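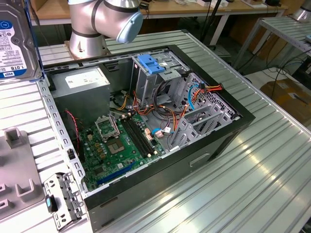
Keeping old computers going: a talk with Poonam Rajput

Dec 3, 2021

Poonam Rajput had the kettle on before I'd taken my coat off, and we were well into the cookies before either of us remembered that I had come to ask her about repairs. She has been fixing desktop computers in Mernberg for most of her working life, first at a counter in the back of a stationery store and now from her own shop on Arboleda Street, and she talks about them the way other people talk about gardens.

"People come in very sorry for themselves," she told me. "They've decided it's dead and they want me to agree so they can go buy a new one. And I say, well, sit down, tell me what it did." Half of the job, she thinks, is listening. A machine that shuts off after ten minutes is a different story from one that never starts, and a customer who mentions the cat in passing has often given her the answer already.

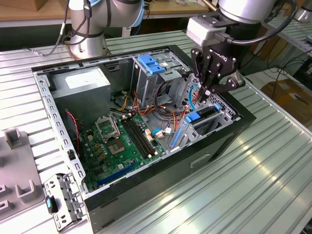 A desktop tower on its side with the panel off.

I asked what she does first, and she laughed and said she looks for the dust. Then she unplugs everything that can be unplugged and goes back to the bare minimum, adding one part at a time until the trouble shows itself. It's slow, and she likes it slow. "My nephew wants to swap three things at once and see if it helps. Fine, but then what did you learn?"

She keeps her notes in a row of school exercise books, one job to a page, and the latest job is number 1723. She pulled out an early one to show me (her handwriting was a good deal neater then) and got lost for a while in the story of a Zadia machine that belonged to a piano teacher and came back every December, always in the week of the recital.
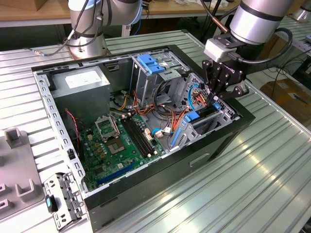
Power supply at upper left, two memory slots beside the empty socket.

We got to talking about money, which she is frank about. She charges 80 dollars for a full going-over and nothing at all if she can tell within 5 minutes that it isn't worth it. Her old boss thought that was foolish - he charged for looking - but she says those are the people who come back, and bring their sisters.

What does bother her is how hard some of the newer machines are to get into. She has kind words for the big plain towers, where a person with one screwdriver and a bit of patience can reach nearly everything, and rather fewer for anything held together with glue.

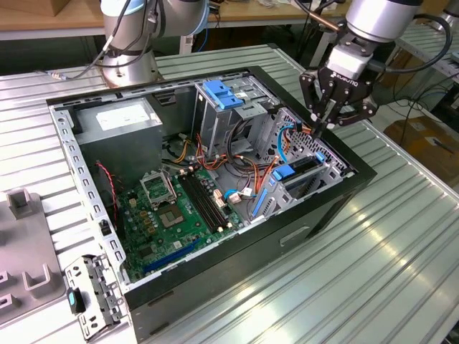

The processor socket with its bracket open.

Youssra Radwan, who started at the shop two winters ago and now runs the Saturday class, came in with the mail while we were talking and was made to sit down too. The class is for beginners, and she says the hardest part is getting them to touch anything. "They hold the memory like it's an egg," she said. "By lunch they're fine." Her oldest student took home a rebuilt Clakov for his granddaughter and has since signed up again, mostly, she suspects, for the company.

Poonam walked me to the door and asked how old my own computer was. I told her, and she wanted to know when I had last cleaned the fan. I'm bringing it in on Tuesday.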